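Home | Issues | Robotics | Methods | About
Print this article | E-mail this article

4.2 Cameras, and what they are willing to tell us

The Nillwood task asks a single arm to sort artificial flowers between trays. We chose stems because they are thin, they bend, and they make every gripper look a little foolish. Each policy was trained on the same 3000 demonstrations, and the Grurkow controller was held fixed while we changed which cameras it could use (Figure 2).
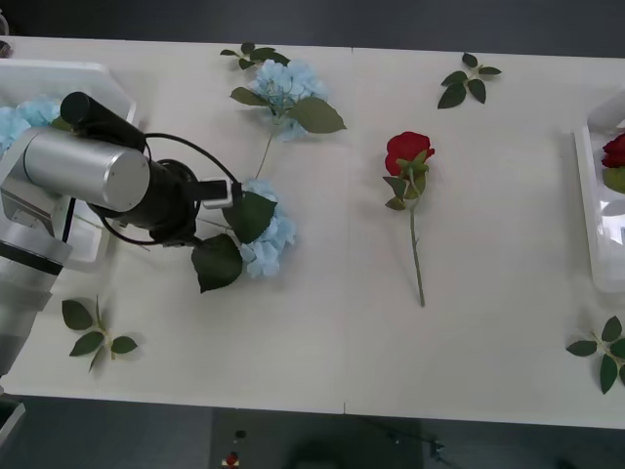
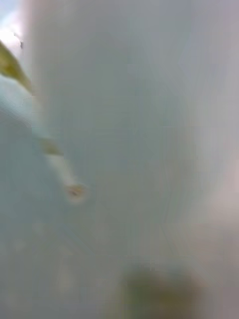 Figure 2. Fixed workspace camera (first) and wrist camera (second), same setup.

Going in, we favored the wrist view. It travels with the fingers, it needs no calibration against the table, and two of our earlier proposals had promised great things of it. The policy trained on wrist images alone was confident throughout. It was also poor at telling a stem from its own surroundings, and when a pale surface took over the view it tended to carry on closing with no change of expression.

The fixed camera has the opposite manners. It keeps the whole layout in sight but has little to say about the last inch, where the arm likes to stand in front of its own work. Combining the 2 views helped, though less than the added wiring deserved.

We then removed the 973 demonstrations in which the wrist image was judged too blurred to be useful, and retrained. Results got worse. Our best guess is that a smeared image still tells the controller it is close to something, and being close is most of what it needs to know.

Gripper choice was tested separately. The Rultudby fingers and the softer Hnatiuk pair were each given 40 trials per camera setting, with the order shuffled. Differences between fingers were small beside differences between views, a finding that the finger budget did not anticipate. Failed grasps are broken down by flower type in Section 4.3.

Shares: 2 | Comments: 0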